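Cadow Workshop
@cadowworkshop
Thread, 9 posts

1/ Spent the morning sorting out the bench in the back room. Putting the notes here so I can find them again, and in case anyone else is setting up a bin on a table and wants to skip the parts I got wrong.

2/ The table came first. We had an old Alutier frame with a steel top that rang like a bell every time something was dropped on it. Swapped the top for a light wooden one. Much quieter, and you can screw into it. The old top is going to the Dobre unit if they still want it.

3/ Then the bin. I looked at plastic crates and they are fine for storage, but the straight sides mean small blocks end up tight in the corners and you have to dig them out with a fingernail. Sloping sides sort that out. Things slide back to the middle on their own, mostly.

4/ Sheet metal bins with sloped walls cost more than I wanted to pay. I found a second-hand one on the Darkunia list for 30 pounds and drove over for it. 291 miles there and back, so not much of a bargain once you add the fuel.

5/ It needed a clean. Warm water, washing-up liquid, a soft brush, then dried with an old towel. Don't use a scouring pad. I did that on the last one and it left marks all over the floor of it that never came out.

6/ Blocks next. The full set is 1,788 pieces and lives in drawers by colour. You don't want anything like that many out at once. I keep it to some 20 in the bin and swap them over at lunch. Any more and they pile up on each other.

7/ Where it sits now, with red and green in. 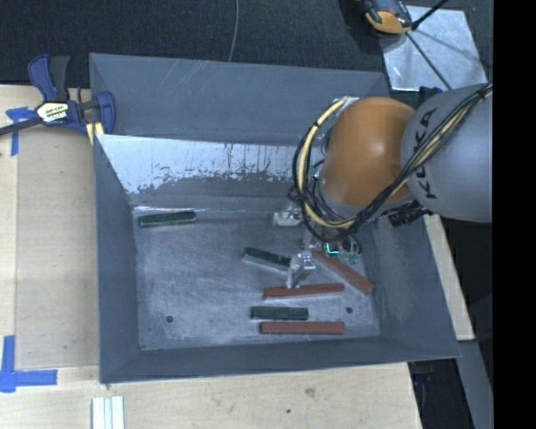
Page last changed: February 6, 2019

8/ The bare metal does throw the light back, and there is a bright band across the slope under the rear wall. I thought about painting the inside matt grey. Paint chips though, and then you have bits of paint in with the blocks, so I'm leaving it. Moving the lamp is the next thing to try. The scuffs on the floor of the bin don't bother me.

9/ Still to do: felt pads under the bin so it doesn't scratch the wood, labels on the drawers, and a proper hook for the brush. If anyone has used stick-on felt under something this heavy, let me know whether it stays put. The last lot I bought came off in November and I found them stuck to my shoe.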